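Home | Visits | Notes | Reading list | Contact

May, by Tamer Awad

Open afternoon at Sonddale: a towel, some cubes, and a lot of map

The Sonddale building is at the far end of the Paditz tram line, past the stop where everyone sensible gets off. I arrived at 2 p.m. with a printed invitation that the door did not care about. The talk had been billed as "from hands to policy," and I had come for the part in between, the software that turns a person waving a gripper into something a planner can chew on.

Yichen Dai runs that part. The pipeline is called Zusdale, after a village where two of the early developers had a bad holiday, and it does three jobs: it works out where each hand-held gripper was, lines that up with the video, and throws away whatever it doesn't believe. The third job has the most code.

Cloth gets the most complaints. A mug has a pose you can write down. A towel has opinions. Zusdale doesn't try to model the fabric and only records the gripper's path and opening, leaving the policy to learn the rest from pixels.
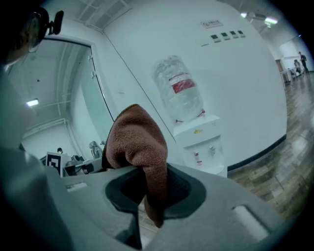

Where the poses come from

Tracking starts with the wide-angle view from the gripper itself. The software builds a map out of doorways, baseboards and ceiling panels, then looks for the gripper in it. White walls are the enemy. Dai showed us a replay in which the estimated path slid calmly through a wall and came back with a confident covariance, which got the biggest laugh of the afternoon.

The fix is a second opinion. The view from the head sees the square patterns on the cubes mounted on the grippers, so the relative pose of left and right hand can be solved even when the map is sulking. 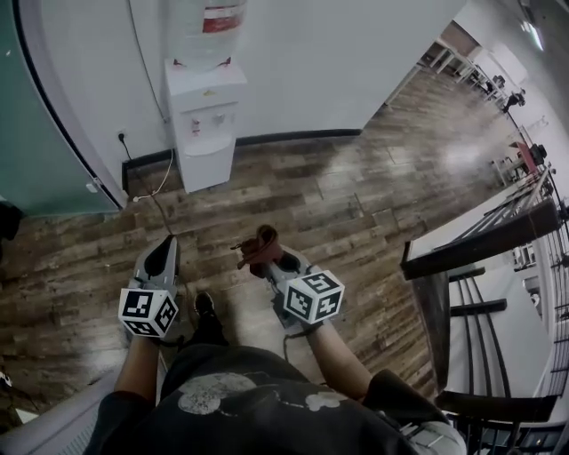 When the two estimates disagree for too long, the segment goes to a review tool called Fan. It draws both paths in one window, with a slider for the time offset between clocks. The batch on the projector had 678 segments, and 49 of them had been flagged. Most were clock trouble — I have never been to a lab where it wasn't clock trouble.

I asked whether the reviewers ever disagree with each other. Dai said yes, and that Fan stores both verdicts and the training script takes the gloomier one. I liked that more than anything on the slides.

Planning got ten minutes at the end. The policy proposes a short run of gripper poses, and a plain old collision check trims them before the controller sees any. Someone in the back wanted to know why the check wasn't learned too. "So that I can read it," said Dai, and moved to the next slide.

The replay viewer is supposed to be released once the config format stops changing. I left my email address on the sheet and caught the tram back with a handout on time synchronization, which I read twice.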